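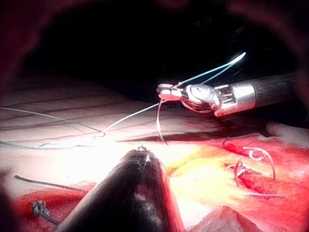

How many classes a week does my child need?

For a child under eight, one. We will happily sell you a second if your child begs for it, but we have never seen proof that two classes at six years old make a better dancer at sixteen. From Grade 2 upwards we ask for two a week, and the vocational grades need more than that. If another school has told you that your five-year-old is falling behind, ask them behind whom.

Which styles do you teach?

Ballet, contemporary, and a weekly jazz class in Flisthorpe. We don't teach acro, and we don't run a competition team. Families ask about both every term and the answer is likely to stay the same.

My daughter's friend started at three. Is seven too late?

Seven is fine. So is nine. Children who start at three mostly spend their first years learning to stand in a line and wait their turn, and a seven-year-old picks that up in an afternoon. Starting at 14 with the hope of a career in classical ballet is a harder conversation, and we would rather have it early. Contemporary is kinder to late starters, though people in the business tend to overstate how much kinder.

When can she go on pointe?

When a teacher who has watched her for at least a year says so. We look at ankle strength, alignment, how she lands, and whether she can hold a relevé without rolling in. Age comes into it too, but a birthday on its own proves nothing. Please don't buy the shoes first and ask afterwards. It happens every September and it is an expensive way to be told to wait.

Do you do "pre-pointe" classes?

We do the work inside ordinary class and don't charge for it separately. Rising on two feet, then on one, slowly and properly, is what most pre-pointe courses consist of.

What about stretching bands, foot stretchers and turning boards?

Save your money. Foot stretchers in particular worry us. A child alone in a bedroom forcing the arch over with a bar across her toes isn't doing anything we'd want to see in class. Turning boards teach you to turn on a turning board. A plain resistance band is cheap and useful, and your child will be shown what to do with it.

Are exams compulsory?

They are optional and they cost extra. Some children love having something to aim at. Others are sick in the car on the way there. An exam mark tells you how a child danced a set syllabus on one particular day, and we'd ask parents to treat it as that and no more. We enter pupils when they are ready, so two friends in the same class may not be entered together. Complaints about this can be sent to the office, where they will be read, but the decision won't change.

Who teaches the classes?

Nadine Qudah teaches all of the ballet from Grade 3 up and most of the contemporary. She danced for nine seasons with a small touring company and then retrained as a teacher, which took her longer than she had expected. Younger classes are shared between two other qualified teachers. Older pupils sometimes help out with the little ones, but an older pupil is never left in charge.

You will see schools listing every famous person their staff once took a workshop with. A single afternoon in a room with 60 other people isn't training, and we leave that sort of thing off our own pages.

Where are the studios?

Our main studio is in Vunditport, at 212 Coman Road, up the stairs at the side. We also use the hall in Grurkthorpe for the younger grades and the one in Flisthorpe for jazz. Vunditport has a proper sprung floor. Grurkthorpe has a floor which the letting agent describes as sprung. We have jumped on it and have our doubts, so there is very little jumping on the Grurkthorpe timetable.

Is there parking?

At Flisthorpe, yes. At Vunditport there are 5 spaces and they belong to the dentist until six o'clock. He does put notes on windscreens.

Can I watch?

There is a watching week at the end of each term. Outside of that, no. Children dance differently when a parent is in the room, usually worse, and the ones whose parents aren't there notice it as well. If you are worried about how your child is getting on, talk to the teacher after class or write to us.

What does it cost?

Fees are on the timetable page and are charged by the term. There is no joining fee. We dropped it when we couldn't explain to a parent what it was for. The fee covers classes only. You will also pay for uniform, for exams if you take them, and for a costume in the years when there is a show.

We don't give refunds for missed classes, but you can make one up in another class of the same grade within the same term. If your child is injured and off for more than two weeks, talk to us and we will sort something out.

Does she need the official uniform?

She needs a plain leotard in the grade colour, ballet socks or tights, and leather or canvas shoes that fit. Buy them where you like. We don't take a cut from any shop. Shoes should not have "room to grow" - a child can't feel the floor through a loose shoe, and she is more likely to trip. Hair needs to be off the face and neck. It doesn't have to be a bun that could survive a storm.

How often is there a show?

Every two years, in May. We used to do one every year and found we were spending half of each spring term teaching children where to stand. The last one sold 1,023 tickets over its run. That was lovely, and it still only just covered the hire of the theatre and the lights. Anyone who tells you that a school show is a money-spinner is either charging a great deal for costumes or has a very generous theatre.

Everyone who wants to be in it is in it. Solos are given by the teachers. There is no list to sign and there is nothing you can do to help your child's chances except get her to rehearsal on time.

Are boys welcome?

Of course. They pay the same and work the same. We don't offer free places for boys, as some schools do, because we aren't convinced that it keeps them dancing. The boys who have stayed with us have mostly stayed for the jumping.

Should my son apply to a vocational school?

Possibly. Ask Nadine for a straight opinion and be ready to get one. Auditions cost money and so does the travel, and the summer courses that advertise themselves as a route in are often just summer courses. Some are very good. Before paying for one, ask how many pupils from last year's course were offered a full-time place, and see how quickly the subject gets changed.

Do you teach adults?

On two evenings a week at Vunditport, beginners and improvers. You don't need to be slim, bendy or young. You won't get "a dancer's body" out of it, whatever the magazines say. You may get stronger calves and slightly better balance, and you will find out that counting to eight is harder than it looks.

How do I book a trial class?

Email the office with your child's age, any dance they have done before and which studio suits you. The trial is charged at the price of a normal class, and we take it off your first term if you join. Please tell us about injuries, asthma and anything else a teacher ought to know.

Page last checked 2022-08-20. Term dates are on the timetable page.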